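Harkia: The Clockmaker's Island
Reviewed Monday, April 1, 2019

Cotumico's last few games were match-three titles, so a full puzzle adventure from them was a surprise. Harkia puts you on a small island where the lighthouse clock has stopped and the keeper is missing. You search rooms, collect parts and work through 50 hidden object scenes. I played it on an older laptop during March and finished the main story in two weekends.

The scenes are drawn clearly and the item lists make sense. When the game asks for a key, it looks like a key. Each scene gets used twice, with a new list the second time, and by the third chapter I was a little tired of the boathouse. The hint button refills quickly on normal and very slowly on hard.

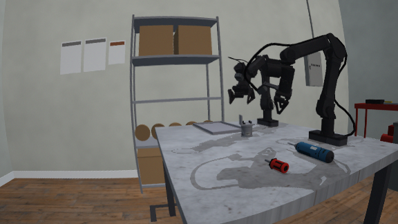
Mini-games are the better half. The gear puzzles start easy and get properly difficult near the end, and the skip option takes a minute to charge. One sliding tile puzzle in the Brellitz Hotel reset itself when I opened the map, which cost me all my progress. Save before you go in.

The story is thin. Voice acting is fine for the keeper's daughter and flat for everyone else, and the dialogue can be clicked through.

There is a bonus chapter about the Desjardins shipwreck, but you need 200 seashells to open it. They are hidden in the main game and you can't go back for the ones you missed without starting over.

Runs well, no crashes. Worth buying on sale if you like mechanical puzzles. Try the free hour first.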